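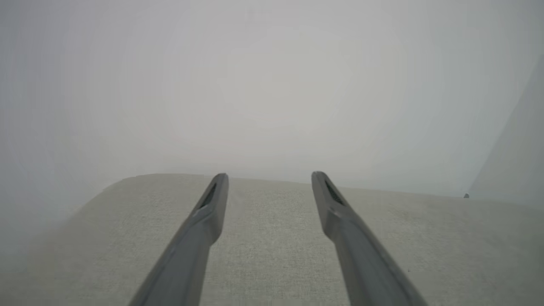
Subject: Re: [grippers] Vumia finger kit on soft goods
Date: October 23, 2024

On the grippers list, a Lutarska integrator wrote:
> We are looking at the Vumia two-finger kit for a garment cell.
> The data sheet gives a stroke of 70 mm and a closing force
> adjustable up to 44 N. It says nothing useful about fabric.
> Has anyone run it on cloth lying on a padded surface? Our
> concern is the tips catching the cover. Also, is the wrist
> camera usable with the stock fingers, or do they block it?

We have had the kit on an evaluation license from Clernach, with the stock fingers, firmware 2. Answers in your order.

Padded surface. Our work surface is upholstered in a light gray woven fabric. Set the approach height from the compressed cushion, then back off in small steps. With the height taken from the uncompressed top, the tips stopped short on thin cloth. With too much overtravel they pinched the cover along with the item, and the force reading does not tell you which has happened. You need the motor current trace for that, and it is only exposed through the serial interface.

Wrist camera. Usable. Both fingers enter from the bottom of the view and lean in toward each other, and with the jaws open there is a wide gap between the tips to aim through. The slots near the tips stay in view too. 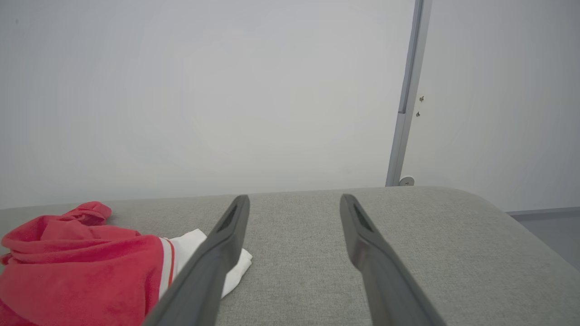

The weak point is pale cloth on a pale cover. Red fleece segments cleanly with the default thresholds. White cloth on light gray does not, and it gets worse when a finger covers part of it, as the mask then splits into two regions and the grasp planner treats them as separate items. We merge regions that touch the same finger outline. Crude, but it cut the false picks. Our log has 270 grasp attempts so far, mixed fleece and flat cloth.

Fleece is the easier material to grip as well. Any raised fold will do, and moderate force is enough. For flat cloth, try the Tomaszewski tip pads before buying longer fingers – they fit the stock fingers without recalibration.

Clernach says the current trace will move to the main API in December. I would hold the order until then if your cell controller has no spare serial port.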